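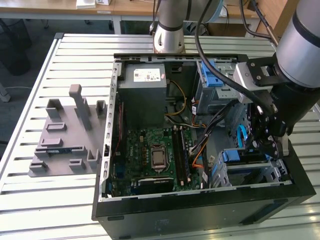 A computer tower, also called a tower case or desktop tower, is an upright enclosure that holds the main working parts of a personal computer. The display, keyboard and mouse are separate and plug into it. Towers are common in offices, schools and homes where a machine stays in one spot for years and may need to be repaired or upgraded.

Construction

Most towers consist of a metal chassis inside an outer shell of painted steel or plastic. One side panel comes off, usually after a latch is pulled or a couple of screws are undone. Technicians often lay the case flat for servicing so that the motherboard faces up and cards can be lifted straight out. A row of slots at the rear lines up with the expansion connectors on the board.

Main parts

The power supply is a closed metal box with a rating label on its casing. It converts mains electricity to the lower voltages used inside the machine. By long-standing convention yellow wires carry 12 volts, red 5 volts, orange 3.3 volts and black is ground, although some makers use their own colours.

The motherboard carries the processor socket, the memory slots and the connectors for everything else. The processor is held down by a hinged metal bracket and normally sits under a heat sink, which has to be removed before the chip can be seen. Memory modules stand in long narrow slots beside the socket. A machine sold with a single module can often take a second one later.

Drives sit in cages or bays. Business models frequently use coloured plastic trays and latches, blue being a familiar choice, to mark the parts that can be released without tools. SATA drives need two connections, a thin data cable to the motherboard and a power lead from the supply.

Servicing

The computer is shut down and unplugged before the panel is removed. Dust is cleared with short bursts of compressed air, with the fan blades held still. Cables are released by their plugs, never by the wire, and their positions are noted beforehand. Thermal paste is cleaned off and replaced whenever the heat sink has been taken off the processor.

Disposal

Circuit boards contain copper and small amounts of gold, and older boards may contain lead solder. Many municipal depots accept whole towers as electronic waste. Storage drives should be wiped or removed first. Working memory, drives and power supplies are often kept as spares for machines of the same model.

See also: Motherboard; Power supply unit; Drive bay; Electronic waste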